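How to Find and Map Out Hot Pixels on Your Cinema Camera

Posted 3 June 2019 by Thabiso Radebe

If you've ever graded a night scene and found one tiny red dot sitting in the same spot through every single shot, you've met a hot pixel. They're a normal part of life with any sensor, and I promise they're easier to deal with than they look. I love this little job! It takes one quiet evening and your footage looks cleaner for it.

What you need

Your camera, a body cap, a memory card with some space on it, and a monitor you can view at full size. A laptop is fine. I do mine on a Darnex body, but the menus on most cameras are close enough that you can follow along.

Step 1. Warm it up

Turn the camera on and leave it running for 10 minutes. Hot pixels get worse with heat, so a test on a cold camera will miss plenty of them. If you usually shoot in warm rooms, do the test in a warm room.

Step 2. Shoot black

Put the body cap on (a lens cap can leak light, and you'll chase ghosts all night). Set your normal frame rate and a 180 degree shutter, then record 5 seconds at your base ISO. Do it again at the highest ISO you really use. Turn off noise reduction if the camera lets you, or it may hide the very thing you're looking for. 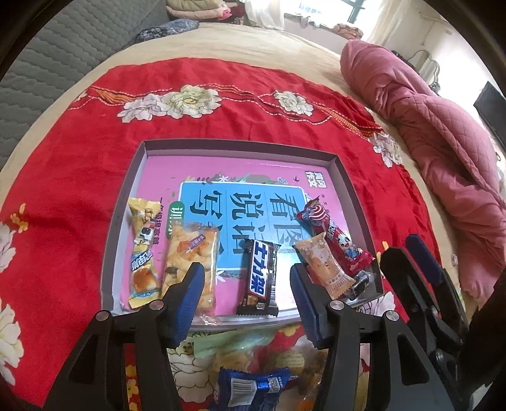
Step 3. Look for dots that stay put

Open the clips and zoom to 100 percent. Noise dances from frame to frame, while a hot pixel stays nailed to one place. Lift the gamma a little if the picture is too dark to judge. I step forward frame by frame and write down where the stubborn ones are - corners too, they're easy to skip.

Step 4. Run the remap

Look in the maintenance or system menu for something called pixel remap, black balance or black shading. Keep the cap on, start it, and leave the camera alone until it says it's done. Plug into wall power for this one. Losing the battery halfway through is no fun.

Step 5. Test again

Repeat step 2 with the same settings and compare. Most of the dots should be gone. If you still see 2 or 3, run the remap once more before you worry.

For anything left over, fix it in post. In Vamwood I drop a tiny patch over the dot, borrow from the pixels next door, and copy that to every clip from the same camera. Save it as a preset with the camera's name on it!

I redo the whole thing before every big shoot, and again after a firmware update. The next one for me is in September.

Filed under: Sensors, Camera care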